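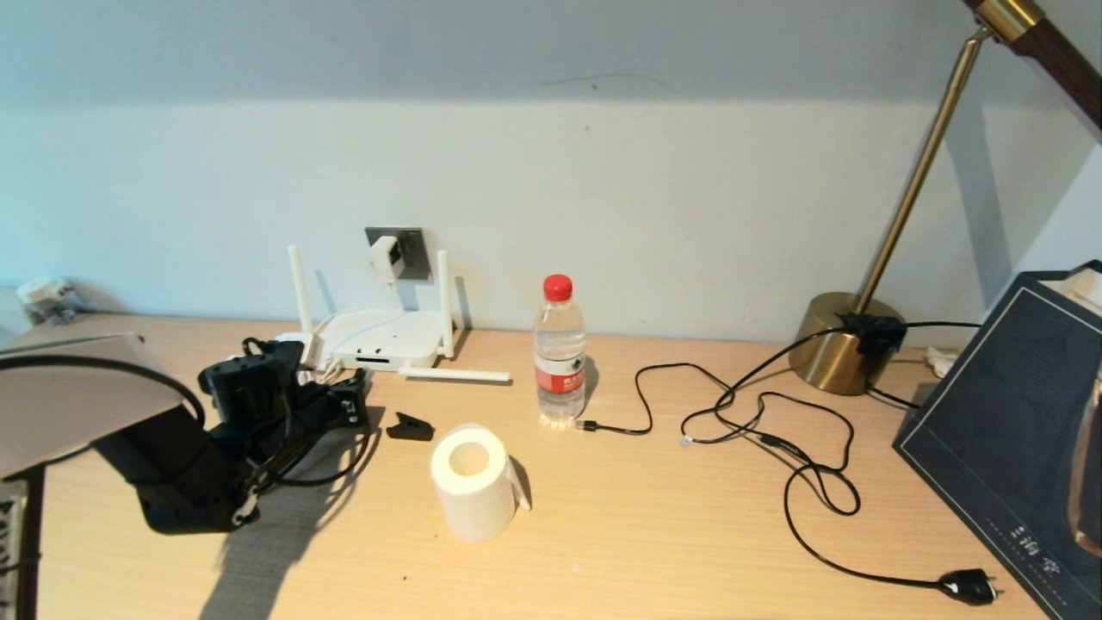 Bread, bells and a very long sermon

Back from Flurnetcombe. Tired. Writing this quick before the kids get in from school and I lose the thread of it.

So we've been doing Rogation walks at our chapel for a few years now, always in May, always the same route round the allotments and back for soup. Somebody reads a psalm at each gate. It's nice. It's also, if I'm fair, a bit of a stroll with a hymn sheet. This year I wanted to see how another parish does it, and my cousin's church over in Flurnetcombe still beats the bounds properly, sticks and all, so off I went on Saturday. Two buses. Missed the second one, obviously.

Got there with the walk already halfway down the lane. 38 people by the vicar's count, plus dogs. The man at the front carrying the cross was Reto Imhof, who grew up in a village in Switzerland where they ride the fields on horseback on Ascension Day, priest and all, blessing the crops as they go. He told me this while climbing a stile with a six foot processional cross under one arm. Wouldn't let me hold it.

What I hadn't expected was how slow it is. You stop at every marker. Stone, oak, ditch, another stone, the corner of a barn. At each one there's a reading, then a prayer for whatever is growing there (barley mostly, and one field of something none of us could name), then the children whack the marker with willow sticks and everyone cheers. Then on again. We were out for up to six hours, depending whether you count the sitting down.

I kept thinking about Deuteronomy. Cursed be he that removeth his neighbour's landmark. It used to be read out on these walks, that one, and the people were meant to say Amen to it. We said it at the ford. Felt odd in the mouth, to be honest, saying Amen to a curse. A woman next to me said it very quietly and looked at her boots. I said it too. Still not sure what I meant by it.

Someone asked afterwards if it isn't all a bit pagan, the sticks and the trees. Maybe. I don't mind much. The land was there before the prayer book and I think a prayer can be said over a ditch as well as over an altar. My gran would of disagreed. She didn't hold with anything outdoors except funerals.

The sermon was at the last stop, Mukberg, which is a hill, just about. Wind right in our faces. He preached on the sower for so long that two of the dogs went to sleep, and I lost most of it, but one bit stuck – he said asking a blessing on a field is asking to be made responsible for it. I wrote that on the back of my bus ticket. Have since lost the bus ticket, so that's from memory.

Then bread. A big round loaf torn up and passed along the line, no plates, no speeches. I got a crusty end. Best part of the day.

Things I want to bring home for ours next year. Slower. More stopping. Let the children do somthing other than trail along at the back. Possibly the bread. Probably not the curse, though I'll ask, some of the older ones might like it.

Also must find out what was in that field. Reto thought vetch.

Door's just gone. More on the hymns when I get a minute – there was one with a tune I'd never heard and I've been humming it wrong ever since.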